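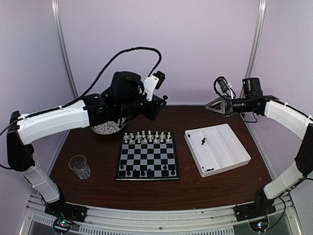 Packing Room Gallery: The Grulent Cells at Ostau

The management at Grondamar would like us all to be excited about the Grulent cells, and there is a leaflet on every canteen table saying so. I work on the board game line at Ostau, where for years the job was setting out chess sets, checking them and packing them away. Now part of the job is minding arms while they learn to do it. The leaflet calls this "moving up". My payslip hasn't noticed.

I put this page together for the staff site because the official one only has drawings on it. Comments go to Lucian Sandu, who said he would pass them upstairs, and I expect he will.

Setting out and clearing, two arms to a table. By hand, the target was 19 sets an hour and most of us beat it without thinking. The Grulent people won't give us a figure for the cell. They say speed comes later. Meanwhile the order from Valderrama is for 3,000 sets, and we have packed 1,622 of them, every one by hand. 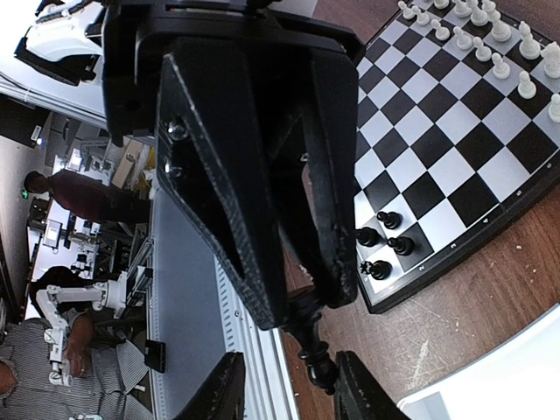

What changes for the people in the room is the question I keep asking at briefings. When you pack by hand you talk, you swap places, you notice a chipped bishop and put it aside while you're telling someone about your holiday. Minding a cell is quieter and you watch a lot. You watch one black piece hanging at a slant from the end of the gripper, with the white pawns still in their line across the board, and you wait. I found it more tiring than packing, which I didn't expect. Look at the scuffed paint on the gripper, too. I'd like to know who pays for new parts, and out of which budget.

We were promised 20 minutes of training per shift and I have had it twice. It was quite good, to be fair. We were also told there would be no job losses "as a result of this phase", and I've asked in writing what the next phase is called.

More pictures when I get them. If you've minded a cell and liked it, write in and I'll put that up as well.

Last updated 2018-08-16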